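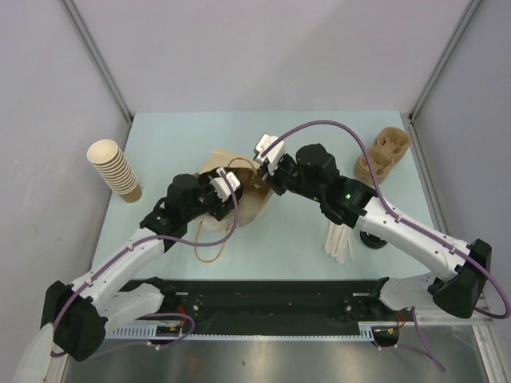 *Two arms at the paper bag, table view.*

# Seso – scans and print records

Master scans, proof scans and print records for *Seso*, a landscape series by Ívar Bergmann. The series follows a drained lake bed and the farm roads that were laid across it. The repository is meant for people who print, hang, catalog or write about the work. It isn't a portfolio, and the files are not toned for screen.

Records maintained by Marijke Leemans. Last full check against the negatives: 28 November 2019.

## Contents

| Folder | What it holds |
|---|---|
| `masters/` | 16-bit TIFF, one per negative, no sharpening, dust left in |
| `proofs/` | 8-bit TIFF, spotted and toned by the artist |
| `prints/` | CSV records for each print made, with paper, size and edition number |
| `notes/` | Field notes, typed from the notebooks without correction |
| `hanging/` | Wall plans and frame specifications |

The series has 40 finished pictures. Of these, 17 belong to the first group (*Hawthorne*), named after the road where most of them were made. The rest make up the second group (*Mindberg*). The groups were shown apart at first and have different frame specifications, so please don't merge them in a wall plan without asking.

## File names

Names are built from the group, the roll, the frame number and the state:

```
hawthorne_r03_f11_master.tif
hawthorne_r03_f11_proof.tif
```

Titles are not used in file names. Several were changed after the first showing, and `prints/titles.csv` keeps both the old and the new wording. When a label and a file disagree, the roll and frame number decides.

A second scan of the same negative gets the suffix `b`. The `b` scan replaces the first for printing, but both are kept.
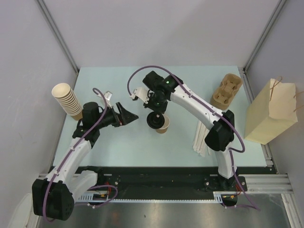

*Both arms on the rail, left gripper open.*

## Scanning

Negatives were scanned emulsion side down in a glass carrier, at the scanner's native resolution. Black and white points were set wide of the image on both ends. The masters look flat for that reason, and a flat master is not a fault to report.

- The rebate is included on all four sides.
- No automatic dust or scratch removal was used at any stage.
- Color files carry an embedded wide-gamut profile. Black-and-white files are gray gamma 2.2.
- Checksums are in `masters/SHA256SUMS`.

Nine negatives in the second group have uneven development along one long edge. It shows as a lighter band in the sky. In the proofs the band has been evened out by hand – in the masters it has been left alone. The affected rolls are listed in `notes/development.md`.

## Print records

Each row in `prints/prints.csv` stands for one physical print.

| Field | Type | Notes |
|---|---|---|
| `print_id` | string | Also penciled on the back of the print |
| `neg_id` | string | Roll and frame |
| `paper` | string | Maker's name as printed on the box |
| `image_w`, `image_h` | number | Millimeters, image area only |
| `edition` | string | Empty for work prints |
| `state` | string | `held`, `lent`, `sold`, `destroyed` |
| `mounted` | boolean | |

Buyers' names are not in this repository. Loan partners are, under `hanging/loans.csv`, with their consent.

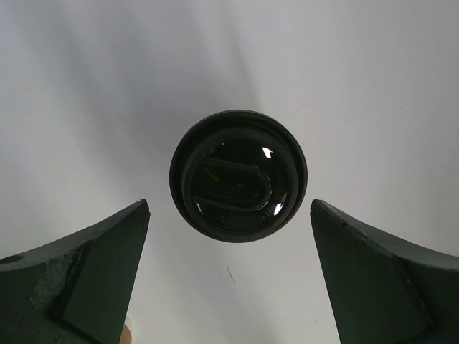

Work prints count as prints and get an ID like any other. Test strips don't. A print that has been trimmed keeps its ID, and the new size goes in a new row with the same `print_id` and a later date. Sort by date and take the last row if you only want the present state.

Paper names need some care. The warm-tone stock listed as *Dosell* was bought in two batches with a visible difference in base color. The batch is recorded from August onward, and in earlier rows the `batch` field is empty. Don't fill it in by eye.

## Frames and hanging

The Hawthorne group goes in dark-stained oak with a window mat. The Mindberg group is float-mounted with no mat. Spacing in the wall plans is measured from outer frame edge to outer frame edge, and the center line is set by the plan for each venue.

Lighting should be even across a wall. Spotlighting single pictures has been tried and the artist does not want it repeated.
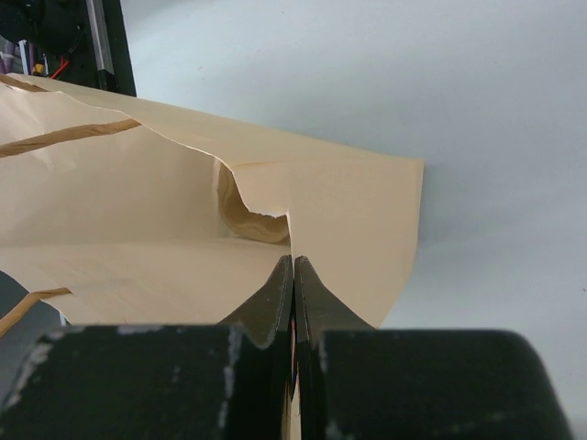
*Fingertips together over the paper bag, wrist view.*

## Known gaps

- `notes/` stops before the last trip. The final notebook has not been typed.
- 15 proofs were toned on an older monitor and run slightly dark in the shadows. They are flagged `tone_check` in `proofs/index.csv`.
- The wall plan for the second showing exists only as a scan of a pencil drawing. Two measurements on it can't be read.
- Roll 8 has no frame numbers on the film edge. Its numbering was assigned by position on the strip and may change if the missing strip is found.

## Use

The records and wall plans may be copied and reused with credit. The scans may be viewed, measured and compared for study. Reproduction in print or on a website needs written permission from the artist, including for cropped details.

Credit line:

```
Ívar Bergmann, from the series Seso
```

Please don't overprint type on the pictures or flip them to fit a layout. Cropping is allowed for details only, with the word "detail" in the caption.

## Corrections

Open an issue with the `neg_id` or `print_id` and a short note on what is wrong. For color or tone questions, say which profile and viewing software you used. Changes to titles and edition numbers go through Marijke Leemans and are logged in `CHANGES.md`.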